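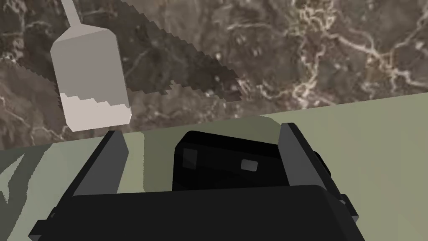
**Workshop notebook / Surfaces / Scagliola & lime**

October 2024

Back on the scagliola, and I'm so glad I didn't give up on it after May. The brown-gray sample finally has some depth to it! Notes while it's all fresh, mostly for me but also for Ansel, who takes over the polishing when I'm away.

The batch is the one marked Undley 7 in the book. Plaster from the new sack, hide glue soaked overnight and warmed in the double pot, pigments ground dry before they went anywhere near the glue water. In May I was tipping the pigment straight into the wet mix and getting those horrible little freckles of raw umber that smear as soon as you cut through them. Grinding it dry with a spoonful of plaster first fixes this completely. I did it for 4 minutes with the glass muller and there wasn't a freckle in the whole slab.

Glue strength matters more than I had written down before. Too weak and the plaster goes off while you're still kneading; too strong and it sits there like cold porridge until the next morning, then shrinks and pulls away from the backing. The middle strength (second line on the jar) gave me a good long working time and a surface hard enough to take the fine stones. Must label that jar properly — the pencil mark is nearly gone.

**Veins.** This was the fun part. I tried two ways:

- *Silk threads*, the old method. Soak a hank of raw silk in pale slip, lay the strands between the lumps of dark dough, close it all up, then pull them out slowly before it sets. Gorgeous hair-thin lines, and they wander in a way I could never draw by hand. Two threads snapped and stayed in. I dug one out and filled the trench, and left the other to see what it does.
- *Dipped chunks.* Tear the dark dough into rough pieces, roll each one in cream slip, pack them tight and slice through the loaf. Much bolder, more of a broken net. Needs really ragged tearing. When I got tidy with it the slab came out looking like a giraffe.

Best result by far was both together on one slab, chunks at one end and silk running off toward the other, so the veining starts crowded and thins out as it travels. Real stone does that all the time and I can't believe it took me this long to try it.

Ansel's comment from the last session, copied here so it doesn't get lost on the back of an envelope: "Put the slip on thinner than you think, then wipe half of it off." He's right. The thick slip leaves a chalky edge that drinks up the oil later and goes yellow.
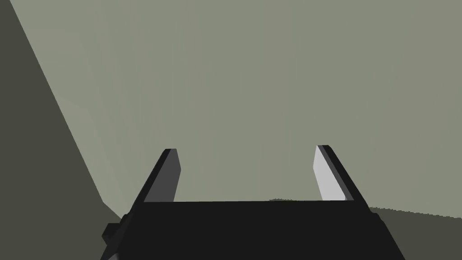

Polishing went in the usual order, coarse stone first, then a skim of thin glue-and-plaster to fill the pinholes, then the next stone, another skim, and so on. I used to rush the skims. This time I let every one of them go fully hard and the pinholes really did close up, apart from a patch near one corner where I think I trapped air while packing. The Imhof stones are lovely, by the way. They cut evenly and don't load up nearly as quickly as the Brendeo set, which I'm keeping for the coarse work only.

Oil: one thin coat of linseed, rubbed in with a pad, left, buffed. Then wax. The color jumped two shades darker under the oil, so the dry sample strips on the shelf are no use at all for matching. From now on each strip gets half its length oiled.

Costs, for the Busetti quote. The wall panels come to 60 slabs at the size they want, and with plaster, glue, pigment, silk and stones the materials add up to $2,847. It's over what I told them in the spring, but the pigment order has doubled now that they've gone for the dark ground. Labor is a separate page.

Still to try:

- Green ground with a black vein, same glue strength
- Casting a curved piece (column half-shell?) against oiled sheet metal
- Slicing the loaf on a slant, to stretch the veins out
- A slower drying corner, away from the heater. Two of the trial slabs cupped, and I suspect the side facing the warm air dried too quickly

Ansel — the unpolished slab under the damp cloth is yours if you want it. It has had the coarse stone and one skim. Don't skip the second skim even if it looks closed, and please write down which stone you stop at. The glue in the small pot is from this batch and won't keep, so throw it out once it smells.

Need more silk.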